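Rurnside Toy and Play Library
Minutes of the members' meeting, 8 Sep 2018
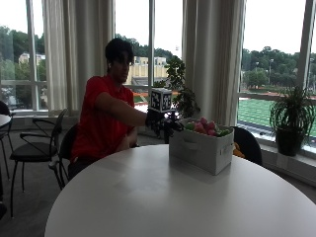
Present: Iveta Sýkora (chair), Marcela Zeman (minutes), Yolotzin Ayala, Aurel Jitaru. Apologies were received from Vlastimil Hubáček. The minutes of the May meeting were read and accepted with one correction: the shelving came from Štefanec, and the earlier minutes gave the wrong supplier. Sorting of the soft play stock has moved to the round white tables by the windows, and members agreed to keep it there through the winter. The gray fabric bin with the handle opening in the front is the one to use for the soft balls, pink and green together. Yolotzin asked if the colors should be kept apart. Marcela said borrowers have never asked for that and it would double the work. Left as is.

1. Soft balls and bins
The bin is full above the rim and balls roll off when it is carried. Aurel suggested splitting the stock between two bins of the same kind. Iveta would prefer one larger bin with a lid, but the shelf by the door will not take anything taller. Agreed to buy a second fabric bin. Aurel to order from Brevmont.
Balls that have gone flat or split at the seam are to be thrown out at sorting and written on the loss sheet. Please do not put them back in the bin with a note.

2. Washing
Yolotzin has washed the cloth blocks and the hand puppets. The puppets took two days to dry. She asked that they not be lent out again until the labels are sewn back on. Marcela has the labels. The machine at Vandska Street is free to us in the mornings only.

3. Loans and returns
The Brevmont train set came back with 7 pieces of track missing. The family has been written to. Iveta read out their reply, which says the pieces were never in the box. The checklist for that loan was not signed at our end, so no charge will be made. Checklists must be signed by both sides before a box leaves the room.
The limit on open loans stays at 20.

4. Money
The balance stands at 2,000. The second bin will come out of this. Aurel asked about new floor mats, but prices were not available and the item was carried over. Vlastimil had offered to get prices and will be asked to bring them next time.

5. Room
The curtains are to be left open during sorting so there is enough light at the tables. Chairs go back under the tables at the end. Two of the felt pads on the chair legs need replacing. Yolotzin has spares at home.
The room is booked by another group on two evenings next month. Iveta will send the dates around.

6. Other business
Marcela asked for a new key for the puzzle cupboard. The present one sticks. Iveta to have one cut.
A box of board games has been offered by a member. Accepted, if complete. Aurel to check the pieces before it is listed.

Next meeting: date to be set when Vlastimil is back.

Minutes taken by M. Zeman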